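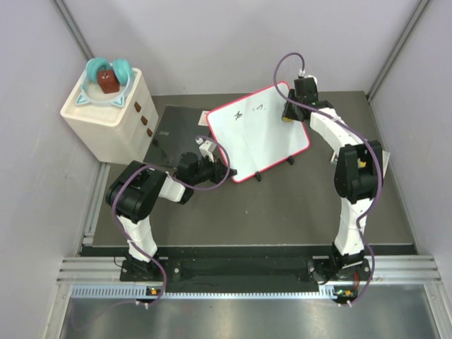
Tramerside Adult Learning Centre | Teaching Resources Team | Visits

A morning among the whiteboards: our trip to the Brovano open day, Ninholm

Every year the Teaching Resources Team is allowed one outing. Last year it was a conference on display boards, which finished early through lack of interest, and so in August we set our sights higher and went to see where whiteboards come from.

Brovano is at the far end of the Ninholm trading estate, past the tile warehouse and a roundabout we got to know well. The minibus left Tramerside at 8 o'clock and should have taken 35 minutes. The driver does not believe in the bypass. We arrived in time to miss the welcome talk but catch the biscuits, and there was general agreement that the morning could be saved.

For those who order from the catalogue and have never given it a thought, a whiteboard is a sandwich. There is a face, a core and a back, and the whole quality of your working life depends on the face. The cheap ones are painted. They look lovely for a term and then take on a grey bloom, like a bathroom window, in which you can read the ghost of every lesson since September. The dear ones have an enamelled steel face, baked on, and our guide drew a coin across one quite hard to make the point. A few of us winced. He then offered the coin round, and we were less shy about it than we should have been.

The cutting room is loud and we were not in it for long. The framing benches were more our sort of thing. Small boards have their edging pushed on by hand and then knocked home with a rubber mallet, corner by corner, and it looks easy. It is not easy. Two of our party had a go and produced something that would sit nicely on a wall provided the wall was also crooked.

Then came the part we had put on the form as the purpose of the visit, small boards for tables. Our classrooms have been on the same set for years, and most now have a corner missing. The board at the top of the page is much the sort we had in mind: white, with a red border, and small black feet along the lower edge. It has something like an x on it and what might be a 1 with a full stop after it, which as lesson plans go is about the standard we reach by Easter. I am in favour of the red border. With a white board on a pale table under our lighting, people write straight off the edge and on to the furniture, and a strip of colour gives them fair warning.

The feet divided us. One camp holds that a board on a table should lie flat so it can be shared. The other has tried reading a flat board from across a table, with a ceiling light reflected in the middle of it, and would like it propped up, please. Brovano will supply them either way. We argued about it through the whole of the packing hall and saw very little of the packing.

There is a testing corner, and it is worth the trip by itself. A sample is written on, left, wiped, and written on again, 200 times over, and then held up beside a new one. We were asked to say which was which. Most of us got it wrong, and the guide was so pleased that I suspect we were meant to. The pens they use are made by Onishi, and we were given one each on the way out. Mine has since been borrowed by a colleague, which in this building is a permanent arrangement.

Some advice we brought home, for what it is worth. Wipe boards the same day. Do not use the kitchen spray, whatever the kitchen tells you. Permanent ink comes off if you scribble over it with a dry-wipe pen and rub while it is fresh, and I tried this on the big board in Room 2 with complete success, apart from the bit at the top I can't reach.

Lunch was sandwiches, the ordinary kind. The shop sells seconds at a good price, with flaws you have to be shown, and we bought as many as would go under the seats of the minibus. The proper order is harder. The trade discount starts at 300 boards and we have nowhere to put 300 boards, so we are asking the other centres whether they would like to come in with us. Replies to the resources office, please, saying how many and whether you want feet.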